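Progress Report on the Kitchen Arm: Simulation Before Metal

The arm under construction in the Zavitz workshop is intended for a single domestic duty, namely moving dishes from a sink to a drying rack. The work is carried out in a shared space with one long bench, limited evening hours and a power supply that must be signed for. For these reasons the author decided in June that no further parts would be cut until the arm had completed a satisfactory series of trials in simulation. The present entry records the state of that work, the faults found so far and the changes made to the plan.

Readers of earlier entries will recall that the first version of the arm, built from printed joints and surplus motors, was retired after the elbow bracket cracked. The replacement is known here as Ramine. It uses the same base plate and the same wiring loom, but the upper link has been shortened by 30 millimeters and the wrist has been redrawn to accept a camera. The mechanical drawings are complete. The purchase list is complete apart from the shoulder bearing, for which two suppliers have been asked to quote.

The simulated kitchen was prepared over several weeks. The first task was to obtain a camera view from the wrist that would behave, for training purposes, in a manner close to the real one. A wrist camera spends much of its time very near to the work surface. At that distance it receives little information beyond plain color, a few edges and whatever shadow the arm throws on the surface beneath it. Early renders had been made with shadows switched off in order to save time, and the position estimates produced from those renders were poor when tested against bench footage from the first arm. Shadows were therefore restored.

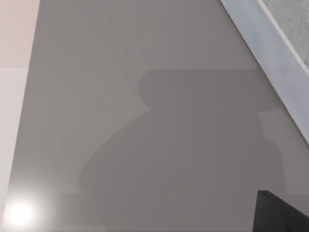 The restored shadows increased the rendering time for each batch from 55 minutes to just under two hours on the workshop computer. This cost was accepted. The position estimator, a small network referred to in the build log as Farooqui, is trained on 4,000 rendered views per batch, and it was considered better to run fewer batches with proper lighting than many batches without it. The batches are started when the workshop closes and collected the following morning.

Lighting was then varied on purpose. The strength and direction of the lamps are changed between batches, and a certain amount of glare is permitted. An earlier rule had removed any view in which part of the surface was washed out. That rule has been withdrawn. A real kitchen contains windows and polished surfaces, and an estimator which has never met a bright spot cannot be expected to manage one.

Surface color was treated more conservatively. Plain and patterned tops are both used, and the floor beyond the work surface is given a different texture so that the estimator has an edge to find. A proposal to randomize every surface in the room was tried for one batch and abandoned. The loss figures rose, training became unstable, and the evening was largely spent restoring the previous settings from backup. The author has since adopted the practice of saving the scene file under a new name before each change, as the workshop rules have always recommended.

The second task concerned the kitchen model itself. The room was assembled in a scene editor called Clarkamer, which is free of charge for home use and imports most common mesh formats. Its handling of thin parts leaves something to be desired. Any wire narrower than a set limit is replaced, for collision purposes, by a solid block that covers the gaps on either side. A plate directed into such a block will stop in mid-air some distance above its intended place, and the arm will continue to push. The first placement trials failed for this reason and the cause was not found for three evenings.

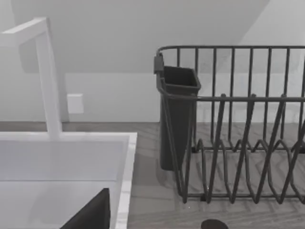

Collision shapes for the drying area are now entered by hand. Each rod is represented by its own capsule, and the mesh supplied with the model is used for appearance only. The zigzag plate dividers along the lower part of the rack required the greatest care, as each bend needs two capsules meeting at the peak, and an error in the angle narrows the slot into which a plate is meant to pass. The utensil caddy at the rack's left end was simpler and has been entered as thin walls with an open top. It has nevertheless been assigned a keep-out margin, as it stands on the side nearest the sink and the planned path of the wrist crosses close to it.

The faucet has also been given a margin. Path planning is performed in two stages. The first stage lifts the item clear of the basin, and the second carries it across to the rack at a fixed height. In the original plan the fixed height was 280 millimeters above the counter. This proved generous, and it placed the elbow near its upper limit for most of the crossing, with a visible wobble whenever the joint reversed. A lower crossing height is being tested. The motion is smoother, although the planner now rejects a larger share of starting positions and must be asked to try again.

Gripper work continues in parallel. The dark fingers used in simulation are of the same outline as the pair to be printed for the bench. Their tips are angled, which helps in reaching under a rim and is of no benefit when the item is a flat-handled spoon. Two alternatives have been drawn. One has a flat pad along the inner face, and the other has a shallow groove running the length of the finger. Both will be tried in simulation with forks, spoons and one awkward ladle before any filament is used.

Several matters remain open. Friction between ceramic and coated wire has been set by estimate, and a simple tilt test on the bench is planned in order to replace that estimate with a measurement. Water is not modeled at all. The camera mount has been drawn with slots in place of round holes so that its angle can be adjusted after assembly, and the author would welcome comments from readers who have used a similar arrangement and found that it slipped.

The scene files, the capsule list for the rack and the current finger drawings will be added to the downloads page once the folder names have been put in order. The next entry will report on the tilt test and on the shoulder bearing, provided that one of the two suppliers has replied.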